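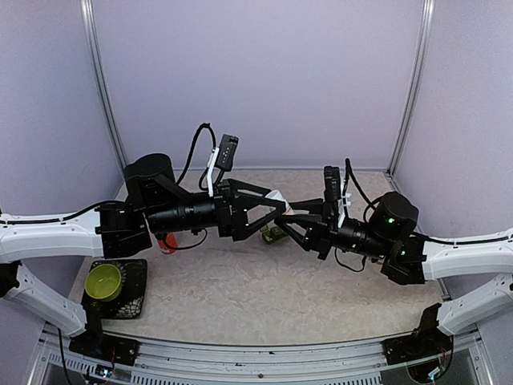 October 23, 2026 - Istik adhesive, peel tests

Second batch on the primed steel strips. Cured overnight, pulled at 51 mm/min. Strips 1 to 4 failed cleanly in the glue line, strip 5 let go at the primer - same as in July. Mean peak 41 N, spread wider than I'd like.

Load cell zero drifted between strips 3 and 4. Re-zeroed, no change to the earlier readings.

Gerardo Dimaculangan has the 200 grit paper. Abrade the next set before priming, then repeat with the Dakivach primer.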